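4. Planning a Day at the Park

Before you start: the Trimorico trip planner will offer to build your day for you. Let it try once if you like. Its suggestions lean hard on gift shops and sit-down lunches, so most visitors will do better entering the day by hand.

1. Open My Visit and choose the park you hold a ticket for. Maddocks and Harkeck share a parking lot but have separate gates, and a ticket for one will not open the other.

2. Type in your party. Heights matter for rides. Ages only matter for meal prices.

3. Pick your shows before your rides. The rope-spinning show, the river revue and the puppet barn run at set times. Rides don't.

4. Set walking pace to Slow. The Normal setting assumes you know where you're going and that no one in your group will stop for lemonade.

Note: "Best seats" in the show listing means the seats closest to the stage. At the river revue those are also the seats that get splashed. Nabila Badawi, who edits this guide, would choose the back row.

5. Tap Save. A green bar should appear. If it doesn't, the plan is only on your screen and will be gone when you close the app.

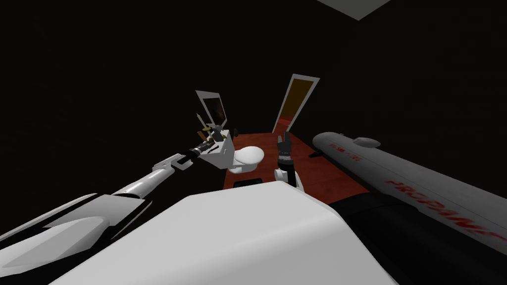 Fig. 4. Simulated view: white robot arm and grippers.

6. Turn on show alerts if you want them. They are supposed to arrive ahead of curtain time. Maxence Lacroix tested them for us in July and two came after the doors had shut, so write the times on paper too.

7. Check the wait times, then treat them as a rough guess. The numbers are posted by ride staff, and a line that says 4 minutes may be 4 minutes to the first turnstile.

Caution: Do not buy the Kisard Pass from inside the planner until you have read the list of rides it covers. The words "front of line" appear on the button. The list is on a separate page, in smaller type, and leaves out the log flume.

8. Download the map at home. The park advertises free wireless all over the grounds — we have had good luck with it near the gate and not much past the carousel.

Changing a saved plan

Open the plan and press Edit. Moving one show may shift everything after it, including meals, and the planner won't ask first. Check the whole afternoon before you press Save again.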